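**Open day at Clurkis, notes from the floor**

Pukholm, 11 Jun 2026. Doors at ten, badge printer dead by five past. I got a handwritten one.

Clurkis makes hands. Robot hands, plus the software that tells them how hard to squeeze. The company moved up from Gosesham in November with 20 people and now has 32, most of whom seemed to be on shift today. Fast talkers, all of them. No slideshow, thank god. Just go look.

"Picking up one thing is easy," says Jomar Espiritu, who runs the demo team. "Picking up the next thing, which is a diffrent thing, that's the job." Hard stuff, floppy stuff, flat stuff. Flat is the worst, he says. Fingers have nowhere to go.

So that's the day, pretty much. Long stretches of watching, somebody at a laptop, quiet. Then everyone leans in at once.

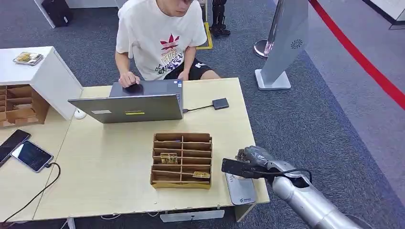 Hands at work: a black block at the table, then orange plastic, then a printed card.
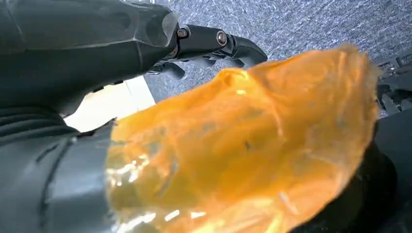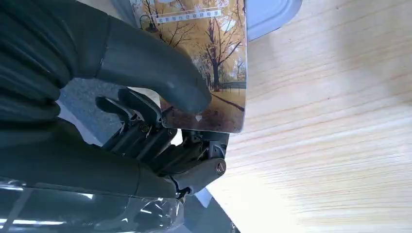 Asked about price. Got a smile. Asked about speed and got a real answer: slow, up to 16 picks in a good session, and they'd like 26 by the fall. Musyoka Mugo came over from Hamel, where he runs a packing line, and he wasn't sold. "My crew would eat lunch and still beat it." He stayed two hours though. Took a brochure. Took a second one for his boss.

Coffee was bad, the parking worse. Next open day is in November, sign up at the front desk and bring your own awkward object, they're asking for them. I'm bringing a wet sock.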